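Nodik bench frame kit for two arms: review after 62 hours of use

Reviewed by Aisling Hegarty, 12th December

The Nodik is a bench kit for people who want a pair of small arms working over one surface and don't want to design the bench themselves. It comes as a bundle of black aluminium extrusion, corner brackets, two arm mounts, cable clips and a small raised shelf. The wooden top is extra. I ordered the butcher block, which arrived in a separate box and took two of us to carry up the ramp at Testmont, the shared workshop where the build was done.

The arms are not part of the kit. Ours were already at the workshop, as was the controller. What follows is a review of the frame, the mounts, the shelf and the instructions.

Assembly

The instructions allow an afternoon. Daithí Costello and I needed a full day, with most of the extra time going on squaring the border. The extrusion is cut accurately and the end faces are clean, but the corner brackets have enough play in them to let the rectangle lean by 2 mm before the bolts bite. The manual says to tighten each corner as you reach it. Don't. Leave all the corners finger tight, measure both diagonals, pull the frame square with a strap, and then go round with the key.

The slot nuts are the drop-in sort and are the weakest part of the hardware bag. Three of them would not turn in the slot and were replaced with Rastden ones from the workshop drawer, which fitted without trouble. The supplied hex key is soft and should be put straight in the bin.

Fixing the top is simple. The border sits just inside the outer edge of the wood, so a strip of timber remains exposed all the way round. This is useful for clamping, though it does mean the working area is smaller than the outside size given in the listing. Measure inside the border before you order.

Arm mounts

The mounts go on opposite sides and can be moved along the rail before clamping. There is no scale on the rail and no dowel or end stop, so if a mount is shifted the old position is lost unless it was marked. I scribed a line on each side. Once clamped they hold well. I checked both with a dial gauge after the first week in November and again after the second, and found no movement I could separate from the flex in the arms.

Reach depends on your own hardware. With ours, both arms get to the middle of the table with some bend left at the elbow, and the two work areas overlap enough for a can to be passed from one side to the other. The corners are harder. A can set close to a rail calls for a steep wrist angle, and the planner sometimes refuses it.
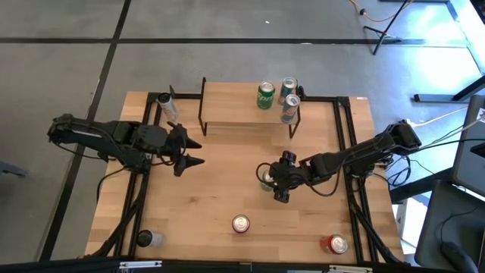 The shelf

The shelf is a wooden board on thin black metal legs. It is the part I expected to dislike and it has been the most useful. Most home builds stay on one level, and a pick routine that works well on a flat surface can fail as soon as there is an edge at mid-height to avoid. Adding the shelf showed up two faults in our approach path within the first hour, both of them ours.

The legs stand directly on the table. No fixing is supplied, and a knock from a forearm will slide the whole thing. We tried rubber feet, which stopped the sliding but raised the board enough to need measuring again, then went back to bare legs and a strip of double-sided tape under each. Breathnach sells a screw-down foot in a similar section that may fit. I have not tried it.

Two uprights carry on above the board at the ends. They look neat, and they are in the way. Any side approach at board height has to clear them, and they are thin enough that our depth sensor loses them against a busy background. We added both to the collision model by hand as solid posts and padded them by 3 mm.

Drinks cans make a fair test load for the board. They are cheap, all much the same shape, and they fall over if the release is poor. Spaced out, they give no trouble. Pushed together, they leave the fingers no room to open, and the routine has to take the front one first. 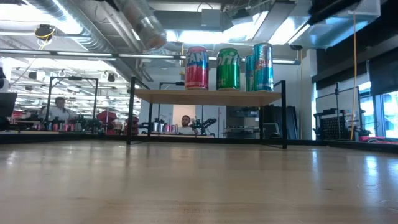
Cable routing

The clips hold the arm cables along the left and right rails and down towards one edge. They grip well on a single cable and badly on a bundle. Leave a generous loop at the forearm, more than the manual shows, and run the arm through its full travel by hand before closing the last clip.

Surface

The pale top has held up. It does reflect overhead lighting, enough to upset our can detection on one side of the table until the exposure was turned down. A matt oil would probably help — I have not applied one, as it would mean taking the frame off.

Price and support

The frame and shelf cost 36 less than buying the same extrusion and fittings separately from Rastden, before postage. Nodik answered my email on the slot nuts in two days and sent a fresh bag.

Verdict

Recommended for a shared workshop, with the slot nuts replaced and the mount positions marked. For a single arm at home it is more frame than the job needs, and a plain board with one clamp would do. I would buy the shelf again on its own if Nodik listed it separately.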